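**From:** the Flumo guest rooms end of the list
**To:** puvach-quilters
**Date:** Mon 12 October
**Subject:** Re: washing an old bedspread without ruining it

On the Puvach list, a member wrote:

> Hello all. I've inherited a quilted bedspread from my aunt's house and it smells like a cedar closet that gave up. It's cotton as far as I can tell, with cotton batting, and hand quilted in the middle but machine stitched along the binding. One corner has a brown spot the size of a quarter. My washer is a top loader with the post in the middle. Do I dare? My sister says dry clean only and my neighbor says hot water and bleach, so I thought I'd better ask some people who know.
>
> Also, if I do wash it, how on earth do you dry something that size in an apartment?

Oh, I'm so glad you wrote before listening to your neighbor! Please put the bleach back on the shelf and shut the door on it. I have been washing bedspreads for our little guest house, Flumo, long enough to have made nearly every mistake there is, and bleach on old cotton is the one I still feel bad about. It came out of the washer looking lovely, and by the next summer you could put a finger through it.

I don't agree with your sister either, though I understand where she's coming from. I sent two of ours out to be dry cleaned in my first year and they came home smelling of the cleaner's, and then I had that to air out on top of everything else. If yours were silk or wool I'd say something different, and I'd want you to ask somebody who knows silk and wool.

Before any water touches it, do a color test. Wet a white cotton rag with cool water and a drop of the soap you plan to use, and press it on each color in turn for a minute or so, especially the reds and the dark blues and purples. Do it on the back too if the back is printed. If the rag comes up pink, stop there and write to us again. Then go over the whole spread on a table in good light and look for popped stitches, and mend those first. A loose inch of quilting going into the tub can be a loose foot coming out, and I say that as somebody who has re-quilted a loose foot more than once while muttering.
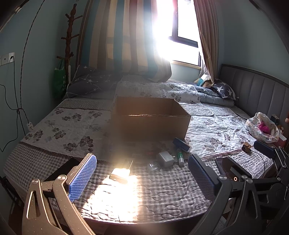

Now, the washer. With a post in the middle I wouldn't do it, not for a hand-quilted one. Use the bathtub. Lay an old sheet in the tub first with the ends hanging over the sides, and put the bedspread on top of it, folded loosely like an accordion. Run in enough cool water to cover it, with a small amount of plain mild soap already stirred in. Less than you think. Press down with your flat hands, all over, and let it sit for a while, then press again. The water will turn the color of tea and you will be horrified, but old cotton does that. Let it drain, fill it again with clear water, and keep going until the water stays clear. The last one I did took three rinses and a good bit of my Saturday, but I had the radio on and didn't mind.

When you're ready to lift it, let the tub drain completely and press out all you can before you touch the sheet. Then take hold of the sheet and lift with that, so the weight is on the sheet and not on your aunt's stitches. If you have somebody who can take the other end, this is the moment to call them. A wet bedspread weighs as much as a good-sized dog and is much less cooperative.

About your brown spot, I would leave it alone the first time through and see what plain soap and water do. If it's still there, you can dab at it with a little more of the same soap and a soft toothbrush, going easy. I have a spread with a rust mark that has outlasted everything I've tried, and it lives at the foot of the bed under a folded blanket. I've stopped worrying over it.

For drying in an apartment, and I did this for years before we had a yard, roll it up in every towel you own and kneel on the roll. Then spread it flat on a drying rack laid across two chairs, or over the shower rod if you must, with a clean sheet under it and a fan going. Turn it every few hours. I'd pick a dry day if you get any choice. I did one during that sticky week in August and it was damp until the Thursday, and I had to rinse it all over again to get the musty smell out. No dryer, please, until you know how the batting behaves, and even then on the lowest setting and only to finish it off.

The cedar smell may take longer than the washing does. Airing it over a chair by an open window, out of the strong sun, for an afternoon now and then does more than anything I've bought in a bottle. And when you put it away, an old cotton pillowcase is better than a plastic bag, and refold it along different lines every season so it doesn't get worn creases.

Do write back and tell us how the color test goes. I'd love to know what pattern it is, too, if you can tell!

Warmly, from Flumo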